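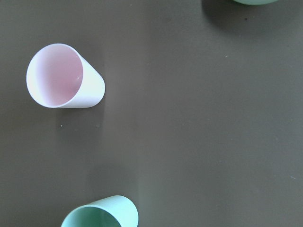
Nathalie Arsenault wrote to me after my last column that I was being unfair to the office where she works. They didn't take away the coffee break, she said, they only made it flexible. Everybody can drink coffee at any time, as much as they want, and the machine is better than the old one. So what exactly did people lose?

I have thought about her letter for many days, and I want to answer it properly. I think the question is a good one, and my first answer to her was too quick.

I came to this country as an adult, and my first job here was in the packing hall of a company named Skonix. My English was poor. I knew the words for boxes, tape, left, right and careful. At ten in the morning a bell rang, and the whole line stopped for fifteen minutes. We went to a long room with a window on the parking lot. In that room I learned the language. I learned it from people who complained about their brothers-in-law, who discussed how to repair a lawn mower, who asked me the same question three times until I understood it. No teacher ever had so much patience with me as the people at that table, and they were not trying to teach me anything.

If the break had been "flexible" I would have drunk my coffee alone, standing up, for years. I was shy, and I was ashamed of my accent. A shy person doesn't go to a stranger's desk and say, please come and talk with me now. The bell did this for me. It gave an order to everyone, and so I didn't have to ask.

Now to the present time. I work in a different field, for a firm I will call by its old name, McIntyre, though it has changed names twice. When I started there we also had a fixed break. There was no bell, but at half past ten people stood up. Then in May of one year we received a letter from the management. It said that grown-up people can organize their own time. It sounded like respect, and I believe the person who wrote it meant it as respect. After one month, the room was empty most of the day. After six months it was used for storing paper.

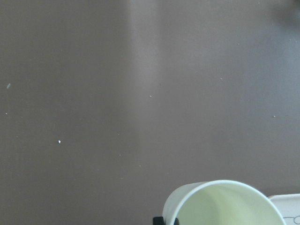 The supporters of the new way often tell me that people are free to meet if they want to. I agree that they are free. But a meeting needs two persons who are free at the same minute, and when each one chooses alone, the minutes don't match. You finish your report at ten, and I finish mine at a quarter to eleven. We both look at the break room through the door. A bare tabletop with a pale stripe of light on it is a nice thing to look at, but it doesn't invite anybody to sit. What invites a person to sit is another person who is already sitting. Somebody must be the first, and with a common hour everybody is the first together.

I know the arguments on the other side and some of them are strong. A woman in my department has a small son, and she prefers to work without any stop and to leave fifteen minutes earlier. For her these fifteen minutes are worth a lot. Another colleague doesn't like noise and doesn't like gossip, and he was always unhappy at half past ten. I don't want to force him. Mirsad Halilović, with whom I shared an office at McIntyre, used to say that a break where you must be friendly is also a kind of work. I laughed when he said it, but he was partly right.

Still, I notice something. Mirsad was at the table almost every day. He sat at the end with his newspaper and said maybe ten words. When he had a bad year, with his back and later with his father's illness, we knew it, because we saw him every morning and he looked gray. Two of us drove him to the hospital in Narkberg when he couldn't drive himself. Would we have known from his messages? His messages were always correct and cheerful.

This is my real answer to Nathalie. A fixed break is a small loss of freedom for each person, and I admit the loss. In exchange you get to see how the others are doing, without making an appointment for it. Today we have surveys for this purpose. Our firm sends one with a scale of faces, from sad to happy. I always click on the second happiest face, and I think most people do the same.

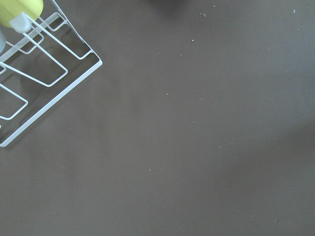
There is also the matter of cleaning up, which sounds too small for an essay, but I learned much from it. At Skonix we washed up in turns, and the list was on the wall. When it was your week, you had to know who drank from what, and who would be angry if you put it in the wrong place. It was a kind of map of the people. In many offices that I visit now there is a white wire rack on a brown table, and it could stand in any kitchen in the world. People wash their own things or they bring a paper cup from the street and throw it away. It is cleaner than before, I must say. But you can work in such a place for a long time and not know who takes sugar.

I don't propose to bring back the bell. I am not so old that I think everything was better, and the packing hall was cold and my knees still remember it. What I would propose is modest. Let a firm choose one quarter of an hour, the same for all, and put no meetings in it. Let it be paid. Let the person who wants to go home early go home early, and let the quiet man read his newspaper. But the time should be there, at a known hour, and the boss should also come, at least on some days, and sit down.

Nathalie wrote at the end of her letter that her colleagues at Zalia are friendly people, and that she has worked beside them for two years. She mentioned also, in a sentence between brackets, that she learned only last winter that the man at the next desk plays the accordion. I would like to ask her how she learned it, and where they were standing when he told her.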